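Chapter 8
The Container Comes First: Packaging and the Price of Small Things

In this chapter
How a package changes what a product costs
Why the last bit in the tube is worth arguing over
Unit prices and the shoppers who ignore them
Fixed costs, fill costs, and the trouble with small sizes

Horácio Frade once spent most of a December meeting defending a cap. He was the purchasing manager at Vamus, a company that made hand cream, and the cap in question had a slightly wider opening than the one it was meant to replace. The cream was unchanged. The tube was unchanged. The label had been allowed to keep its picture of a leaf. Frade's opponents in finance pointed out that customers squeeze by habit, that a wider opening lets out more cream per squeeze, and that a customer who runs out sooner buys again sooner. Frade replied that a customer who runs out sooner may also notice.

Both sides were making an economic argument, though only one of them had brought slides. The dispute was about how people behave when they can't easily see how much they are using, and what a firm can get away with as a result. We will come back to Vamus at the end of the chapter, by which time you should be able to say which side had the better case and why the meeting ran past lunch anyway.

Most introductory accounts of price treat the product as if it arrived in the customer's hands by itself. Flour is flour, shampoo is shampoo, and a supply curve slopes upward without anyone having to buy a lid for it. This is a useful way to begin and we used it without shame in the first seven chapters. It begins to creak when we look at cheap goods sold in small amounts. For these, the container may cost more to make than whatever is inside it, and the customer, who has no use for the container at all, pays for both.

Take a simple case. A firm called Ulla sells liquid soap in two sizes. The large bottle holds four times as much as the small one. If price followed quantity alone, the large bottle would cost four times as much. It never does. A large bottle needs one cap, one label, one trip down the filling line, and one spot in the carton. So does the small one. These costs attach to the package and don't care how much soap is in it. We will call them per-package costs, and we will call the cost of the soap itself the fill cost. The distinction is not exciting, but a surprising amount of the supermarket can be explained with it.

The package also decides how much of the product gets used. Some containers give up their contents willingly and some have to be flattened, rolled, cut open, or stored upside down against the wall of the shower. What stays behind is called residue. The customer has paid for residue in full. Whether the seller has any reason to reduce it is a question we take up in Section 8.3, where the answer depends on whether customers can compare packages before they buy, and on whether they bother.

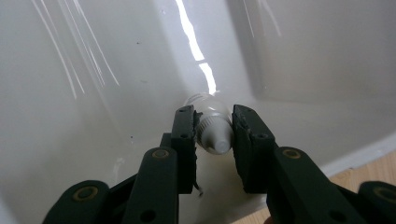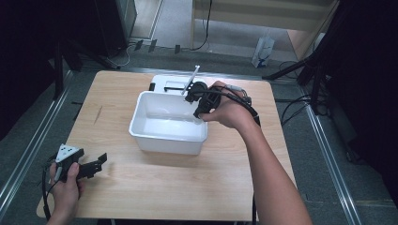

Figure 8.1 Plastic in two everyday forms: a small capped tube (first picture) and an open bin (second picture).

A tube and a bin sit at two ends of a range. The tube is bought for what it carries and thrown away when that is gone. The bin is bought for its own sake and is expected to hold one thing after another for years. Economists class the bin as a durable good and the tube as a cost of something else, even when the two are made from similar material. Keep this in mind when you reach the exercises on deposits and refills, which ask what happens when a seller tries to persuade people to treat the first kind of object like the second.

People are not very good at comparing packages. In many stores the shelf label shows a unit price, meaning the price per ounce or per sheet or per load, and this should settle the matter. Margarida Nogueira, whose field notes we draw on throughout this chapter, stood near the detergent shelf of a store called Teixeira and asked 89 shoppers why they had picked the package in their cart. Fifteen mentioned the unit price. The rest spoke of color, of habit, of what their mothers bought, and of the handle. One man had chosen the large size because it was "the better deal." It was the more expensive of the two per load, and he had walked past the label that said so.

It would be easy to laugh at this man, and we have. He was following a sound rule, though. Larger packages usually are cheaper per unit, for the reasons given above, and checking every label takes time that he may have wanted for other things. A seller who knows that customers trust the rule can now and then break it and charge extra for the big one. This is known as a quantity surcharge. It works only while it stays rare – if every large package cost more per unit, the rule would die and the surcharge with it.

Key terms
Per-package cost: a cost that is the same for each package sold, however full.
Fill cost: the cost of the product inside the package.
Residue: product that the customer has paid for and can't get out.
Quantity surcharge: a higher unit price on a larger size.

Before you read on
Find two sizes of one product at home or in a store. Write down the price and contents of each and work out the unit prices. Then guess which size the store sells more of, and keep the guess for Section 8.2.

8.1 What the Lid Costs

Suppose a filling line costs $2000 a day to run, whatever comes down it. If it fills 2000 tubes, each tube carries one dollar of that cost. If the line is switched to tubes half the size and still fills 2000 of them, each one again carries a dollar, but that dollar is now spread over half as much cream. The firm can raise the unit price, speed up the line, or accept a thinner margin and complain about it in the annual report.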